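Jenley Rulebook for Handheld Gripper Work in Homes (Puddale) - review
Posted 10/12/2023
4 out of 5

Quick one, have to pack for the next house. Bought the Jenley rulebook with my own money, $40 for the spiral bound, and have been working from it for two clear-the-table jobs. 277 rules. Yes they're numbered. Yes it's too many.

If you do handheld gripper recording in real homes you already know what the problem is. Every crew has its own habits and the footage doesn't match. One person resets the table between takes, the next one doesn't bother. One person closes all the way on a bag, another one sort of nudges it. Jenley is Puddale's try at one set of rules for everybody. Paper, spiral binding, fits under an arm.

What's good. The grasp section, easily. Chapter on soft packaging is the best thing I've read on it and I've read the Vavmont guide twice. Main rule is you approach low, close slow, and wait one breath before you lift. Sounds dumb. Do it anyway. Bags shift when you squeeze them and if you lift right away you get a take where the fingers are half on and the thing is swinging. They also want the fingers closed on the bag itself and never only on a loose flap. Fine by me.
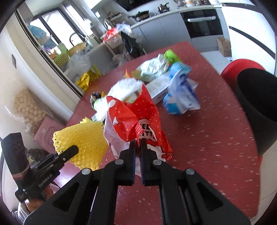 Rule 31, leave the house as it is. Don't tidy the background, don't move the family's stuff off the counter, don't shut cupboards for looks. I used to straighten up first. Stopped now. Saves time and the kitchens look like kitchens. Only exceptions are mail, medicine, family photos, anything with a name on it. Those get moved or covered BEFORE the first take, with the resident watching, and go back the same place after. Good rule, well written, half a page.

Privacy part in general is solid. Written consent per room, not per house. People who walk through get asked again. Screens off. You play back one take to the resident at the end if they want it. Vavmont has one paragraph on all this, and it's mostly about who pays if you break a plate.

Stuff on speed is weaker. Book says "natural pace" about every other page and never tells you what that is. Natural for who? I go fast, I get smeary frames all through the approach, and the book just says avoid blur where practical. Give me a test I can run. Vavmont at least has you say a short sentence out loud while you reach, which is silly but works. I've been borrowing that and nobody's complained about the takes.
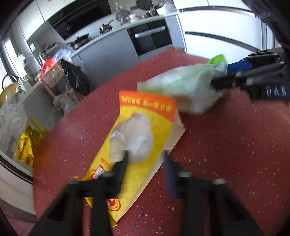 Two grippers on one table. This is where it earns the money. Jenley says you name a working hand and a waiting hand before the take starts, and the waiting hand stays outside the pile until the working one has let go. No crossing over. If both have to go in, widest item first, one from each side, and you back out the way you came. I used to just wing it and the fingers would knock. The rule felt stiff for the first few takes, then I quit noticing it.

Also like the bit on the bin. Pick the bin spot at the start, say it out loud on the recording, dont move it mid-session. And if an item misses the bin you leave it where it fell and keep going. Don't scoop it up and pretend. A miss is a take too, gets a tag and gets kept. I wish somebody had told my last crew that, we threw out a whole afternoon of perfectly usable misses.

Pile rules are OK. Mixed textures in every heap, so something stiff, something that crumples, something with holes in it. Nothing sharp, nothing open that leaks, no glass on a hard floor. You're supposed to toss the heap fresh between takes and not lay it out nicely. Agree. Where it loses me is the log sheet, which wants every item written down by hand, every reset. On a big heap I spent longer writing than recording. I do it at the start and the end now, so technically I'm breaking rule 112 and Puddale can come get me.

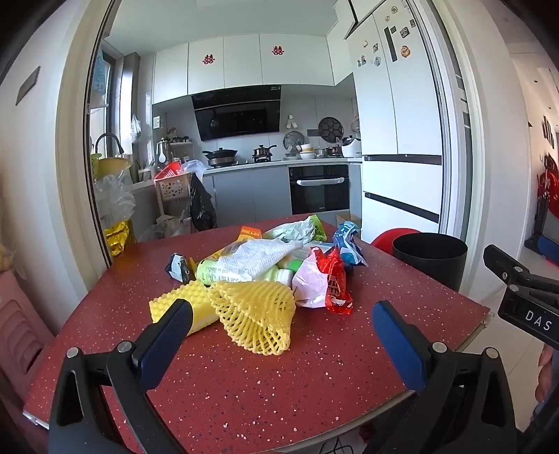

Other gripes, fast:

Index is bad. "Bags" isn't in it. It's under "flexible containers." Come on.

Finger pad care is only in an appendix. Wipe them down between houses, check the screws, look at the edges for peeling. That should be page one. I taped a copy inside my case lid.

Nothing on small kitchens. All the diagrams have a table you can walk all the way around. Where do these people live.

Spiral catches on everything. Lost the back cover the first day.

Versus the others - Vavmont is shorter and cheaper and fine if you work alone with one gripper. Hà has the nicer checklists but hardly touches consent, so I wouldn't use it by itself in someone's home. Jenley is the one I'd hand a new crew. Have them read grasping, privacy and the two-hand chapter the night before, skip the rest til they need it.

One star off for the log sheet and the index. Would buy the next edition if they cut it down. If anyone has a shorter version of the log that still passes review, post it below, I'll check in October once these houses are done.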